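Tidville Shared Workshop: two-arm table, frequently asked questions

Last updated 12 August 2018

What is the two-arm table?
It is our long-running build in the back half of the Tidville workshop. Two white robot arms stand behind one grey table, and the program that moves them together is called Drulatach. We began with it in February, with one arm only.

Which objects do you use?
Ordinary ones from the kitchen and the shops. At present we work with a red can, a box of Walkers shortbread, a yellow sponge-like piece, a shallow tray and a small wooden cabinet with two drawers.

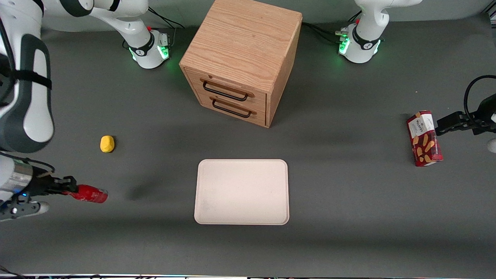

We keep the number of objects small, so a mistake is easy to find. When a task goes well for one week, we change one object and begin again.

Why do both arms need their own program?
They don't have it. Drulatach gives one plan for both, and each arm receives its part. In the first version we wrote two programs and the arms met in the middle of the table, which cost us 158 dollars in new fingers.

How much did it cost?
The arms were lent to us, so I can only speak for the rest. Table, brackets, cables and small parts came to 2,000 dollars. The brackets were the largest part of it, as we made them three times.

Can I make the gripper fingers at home?
Yes, if you have a printer which is able to hold its size well. Our drawing is named Benance and you can ask for the file at the desk. Please print it slowly and let it cool on the plate. The screws must be tightened by hand, and checked again after 200 closings.

How do I teach a new position?
1. Press the red button once to be sure that you know where it is.
2. Load the Khổng settings. They limit the speed.
3. Put the object on the table with free space on both sides for the fingers.
4. Bring the open gripper near the object and look at the wrist camera before you save.
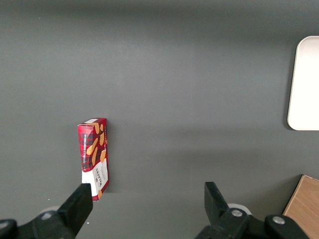 Who may use the table?
Every member who did the safety evening. Children can watch from behind the yellow line together with an adult.

The program stops with message 802. What is it?
The arm was asked to go farther than it can reach. Move the object nearer to the base and start from step 2. If the message comes back, write it in the book beside the door with the name of your task.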